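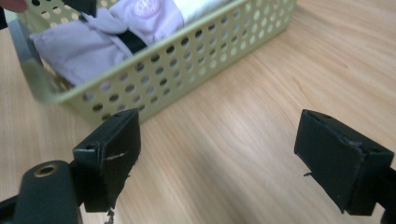

Can a machine take over the laundry chores at home yet?
Parts of them, slowly, and with someone nearby to sort out the failures.

Review: Drumport two-finger household gripper kit
13/10/2023, by Pankaj Vishwakarma

The Drumport kit consists of a parallel gripper, a wrist mount and a licence for the firm's folding and sorting software. I ran it on a Bozsik bench arm in our workshop in Gatdale. The task set was narrow: lift one garment from a perforated basket, move it to a wooden table, fold it, put it back.

Over 487 attempts the gripper lifted a single garment in 88 per cent of cases. Most of the remainder were double picks, usually a sleeve trapped under the item on top. Straps were worse. The software treats a strap as an edge of the cloth and pulls on it, and the garment comes up twisted.

Folding is the weak stage. A plain T-shirt takes some 2 minutes, and the result would pass in a drawer but not on a shop shelf. Shirts with buttons were abandoned after the first afternoon.

Grip force is adjustable in software and held steady throughout. The finger covering is the part to watch. It scuffs, the seams fray, and torn edges catch on knitwear. Drumport sells replacement pads in pairs, but changing them means taking both fingers off the mount, and the manual gives no torque figure for the screws.

Ulises Espinoza tried the same kit at the Borden packing unit in June, on folded stock in trays. His pick rate was higher than mine, as all his items were the same size and faced the same way. He kept it for tray loading and left the folding to staff.

Setup took a morning. Calibration has to be repeated if the table is moved.

Suitable for: repeated picking of similar soft items on a fixed bench.
Not suitable for: a mixed family wash, anything with straps, unattended use.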